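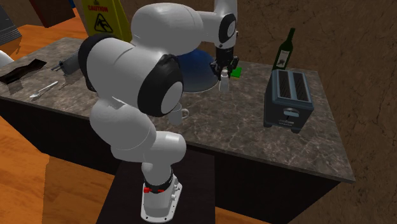
Why did people tape songs off the radio when they could buy the record? Mostly because a blank cassette cost less than an album and could be used again.

Our project looked at home taping in Oltby in the 1980s. We wanted to know what people recorded, how they did it and whether they kept the results. The work was done between January and May 2019 by Benedek Pálfi, Mawar Liem and Ridwan Tjoa.

Method

We interviewed 20 people who had lived in the town as teenagers. Each interview lasted almost an hour and was held at the person's home or in the library. Six of them still had cassettes and let us listen. We wrote down the track lists, the handwriting on the inlay cards and anything else that had been caught on the tape, such as adverts and the weather.

Findings

The Sunday chart programme was the main source. Most people sat by the set with a finger on the pause button and tried to cut out the presenter. Few managed it. Several tapes have the first words of a song missing, and one has somebody's mother calling up the stairs about tea.

Equipment came from Govindasamy, the electrical shop in the High Street, which also sold blank tapes in packs of three. People with two decks made copies for friends. Rulel, the record shop, closed before the decade was out, and opinions differ on whether taping had anything to do with it.
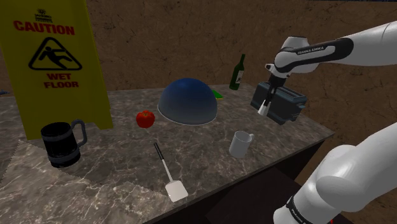 Melur Sitompul thought it had not. She told us she bought more records after she began taping, as she wanted the proper versions without the talking, and that Rulel closed when the rent went up. We could not check the rent.

Problems

Two of the tapes would not play and we did not try to repair them. Our sample was also weak on people who never taped anything – they had little reason to answer our notice.

The recordings of the interviews are with the library and will stay closed until 2049. Written summaries can be read now. Tiina Lehtinen read the draft and corrected our dates for the shop closures.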